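Dumbbell, Last Thing

The van was due at 7. She had 40 minutes and no tape.

Kitchen, done. Bathroom, done, sort of. One towel still on the hook but leave it, the new people could have a towel. Shoes by the door. Keys, where were the keys. Pocket. Fine.

Then the table. She'd been putting off the table.

Her brother had left the dumbbell when he moved to Munro, back in May. Just the one. He took the bench, the mat, the good frying pan which was not even his, and he left a single dumbbell like a tooth. I'll come back for it, he said. It lived under the radiator. She stubbed her toe on it in two different winters. She used it to hold the door, to flatten a cookbook, to crack a coconut once (don't).

She had never lifted it for exercise. Not one time.

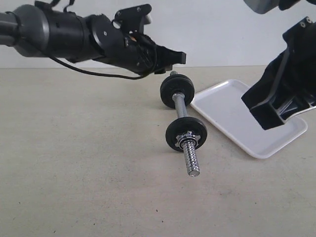
The dumbbell on the table, next to nothing it belonged with.

It wouldn't go in with the plates. It wouldn't go in with the books either, she tried, and teh bottom of the box sagged and she had to start over with the heavy ones flat. The Zelen box was all glasses. The Lonlow box was full, she'd sat on it to get it shut.

Leave it then. Who'd care.

She got as far as the stairs. Bag on one shoulder, lamp under the arm, cord dragging. Stopped. Came back up.

Stupid thing. Small, even. She'd remembered it bigger. Black weights on the ends and that was all there was to it, and he used to do his counting out loud in the mornings, through the wall, always losing his place and going back. She used to bang on the wall. Shut up, shut up, it's six in the morning.

A horn outside. Early! Of course they were early.

She took the towel off the hook after all. Rolled the dumbbell up in it, tucked in the ends, shoved it down the side of her bag between the charger and the bread. The strap bit into her shoulder. She could feel it all the way down, two flights, bump against the hip, bump.

"That everything?" the driver said.

"Yes. No. Is Munro on the way?"

It was not on the way. He looked at the lamp, he looked at his phone.

"How far off the way," she said, and got in.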